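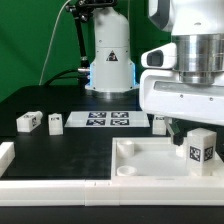

Notebook 2, page 330

April. Long entry, sorry in advance to whoever has to read my handwriting once Iason types it up.

I came in a little after 7:40 meaning to spend half an hour on the camera-to-arm calibration of the Clurketitz cell and then get on with the gripper order, and of course the calibration ate the morning. I'm writing it all down while it's fresh, partly for me and partly for Polyxeni, who takes the cell over next.

The complaint from the last run was that the picks were landing short, always in the same direction, toward the base. The blocks didn't suffer much, being big and forgiving, but the little pieces in the tray did. Iason thought the fingers had worn. I took them off, looked at them under the bench lamp, and they were fine, so back on they went with fresh thread lock (let it cure, please, I have caught myself being impatient there before).

So, calibration. The board with the four markers goes flat on the table directly in front of the base, face up, nothing under it. I wiped the tabletop first with a dry cloth and then wiped it again after finding a crumb of tape stuck where the board sits. A crumb of tape is plenty to tip the board, and you would never see it by eye. I left the blocks, the tray and the cups where they were, and I know Polyxeni likes a clear table for this, but I wanted the marker blocks in view for the check afterward and didn't feel like setting them out twice. None of them touched the board, and that is all I ask of them.

First pass: 300 frames from the arm camera, moving through the usual list of poses. The fit was poor, worse than the one we already had! I sat and grumbled at it and had some coffee. Second pass, same poses, same result to the second decimal, and I was almost pleased about that, since a problem that repeats is a problem you can find.

What I found, after far too long, was the camera mount. One of the two screws holding the sensor to the arm was snug but not tight, and with a finger on the housing I could just feel it rock. It sat solid whenever the arm was level and gave a little when the wrist rolled over. Took both screws out, cleaned them, put them back with a drop of the medium compound and tightened them evenly, a bit on one and then a bit on the other. No more rocking. I then went over the rest of the wrist with a driver while I was in there, and everything else was where it should be.

Third pass, this time 400 frames because I had stopped trusting anybody, me included. The fit came out nice and low, and the leftover errors were scattered every which way with no lean toward the base. Saved it under the Mundavness folder with the old one kept next to it. Please don't delete the old one yet – I'd like to compare them again when the cell has had a few days of work.

For the check I used the marker blocks. You bring the arm over a block by hand, let the camera read the marker, then see whether the table camera puts the block in the same spot. The big one at the end of the tray agreed very well. The ones toward the back of the table agreed well enough, though the one lying on its side was fussier and I had to read it three times. I suspect the light back there. I'd like to try a lamp on that side before blaming the marker.

Other things, while I have the page open:

The cables along the back want another tie near the base. They aren't in the way now, but they creep.

Front rail: I ran a fingertip along the seams and one of them has a slight step. It does no harm where it is. Vasilakis said they would send a spare segment if we asked, and I haven't asked.

Jumoston log sheet filled in as far as the screws. Iason, the column for "compound used" is still missing from it and I have written it in the margin again.

Not done: small-piece picks from the tray with the new calibration. I'd start slow, with the speed turned well down, and keep a hand by the stop for the first few. If they still land short after all this, check the mount screws before anything else, and then come and find me.

Gripper order still not sent. Tomorrow, first thing.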